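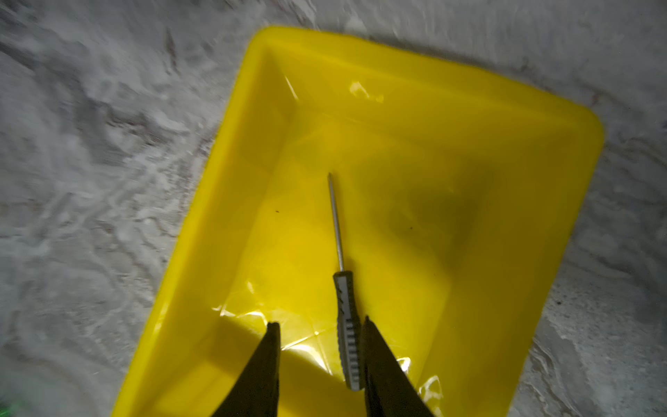

What is the Nodix Paired-View Recording Package used for?
It is used to record two-arm handling tasks so that a research team can train a control policy and then test it under the same conditions.

Nodix is supplied by Murby to university and industrial research groups working on robot learning. The package covers the recording software, the task protocols, and the scoring sheets needed to repeat a published result. It is sold with or without the work cell.

Method

Each demonstration is stored as a single time-aligned record. Wrist views and the fixed workspace view are saved together with joint positions and gripper commands. The operator begins a trial from a written start condition and ends it with a foot pedal. Trials that depart from the start condition are kept, marked, and left out of training by default.

The tool and tray protocol, developed at our Sarnstead laboratory by Oľga Tichý and Mylene Calimlim, concerns the handling of a screwdriver and a shallow tray. Slender tools are a demanding case for a parallel gripper. A small error in the approach angle turns the tool in the fingers, and a glossy tray produces reflections that change as the arm moves. The protocol therefore sets the tray angle, the tool angle, and the lighting level separately, so that the effect of each can be studied.

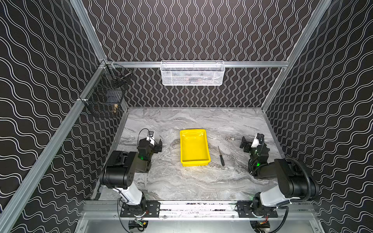
Start conditions are divided into two groups. In the first, the tool lies in the tray. In the second, it lies on the table surface beside the tray. Both groups are recorded with the same arms and the same cameras, and neither group may be used to tune the other before scoring is complete.

Reported result

The reference set for this protocol contains 3588 demonstrations. A policy trained on wrist views alone was compared with one trained on wrist and workspace views together. Each was scored over 577 held-out trials. The paired-view policy made fewer failed grasps when the tool lay on the table, where the wrist camera often had no view of it at the start of the approach. With the tool in the tray, the difference between the two policies was small, and we do not claim an advantage for that group. Glare on the tray floor remained the most frequent cause of a late correction in both.

Full score tables are included with the package. Customers who wish to publish a comparison are asked to report both groups of start conditions and to state the software release used.

Package contents

Recording and playback software, single-site license
Tool and tray protocol, with 15 start-condition cards
Reference set and score tables
Calibration routine for wrist and fixed cameras
6 months of technical support

Optional items

Work cell with patterned wall panels and aluminum rail
Ondieki tabletop mounting kit for two arms
Operator training, two days, at Sarnstead or at the customer's site

Requirements

The software requires a dedicated workstation and a wired connection to both arms. Camera positions must be calibrated before the first recording and again after any mount is moved. Records made with earlier releases can be imported, although the marked-trial field will be blank and must be completed by hand.

Availability

The current release has been available since August 2026. Orders for the optional work cell are built in the order received, with the next deliveries planned for September. Requests for a quotation should state the arm model, the number of cameras, and whether operator training is needed.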